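4.2 Coding the outfits

Press photos of council candidates in Lirside and Penden, 403 in all. Each coded for jacket, color, shoes, visible campaign merch. Coding by Tadeusz Michalski, then a second pass on the jackets only. Disagreements went to the stricter reading. Scarves were droped as a category, too few and mostly from winter events. Pin badges kept, but see 4.4.

Figure 2. Counter with cooking pot, frying pan and paper towels.

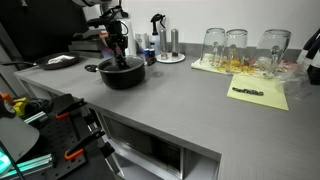
4.3 Bright jackets and coverage

Women in bright jackets got more clothing mentions in the local papers than women in navy or gray. Same pattern in both towns, stronger in Penden. For men, nothing much. Ties got 9 mentions total, 3 of them about the same tie. Policy coverage did not drop when clothing coverage rose, wich goes against Miah's reading. Tone not coded yet.

Figure 3. Glass lid with metal rim and steam vent.

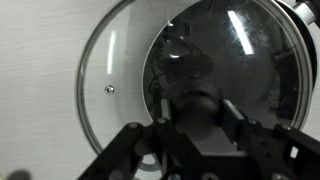 4.4 Merchandise

T-shirts and tote bags counted as merch, pin badges only if the slogan was legible. Pornonport left out, two candidates, no shop.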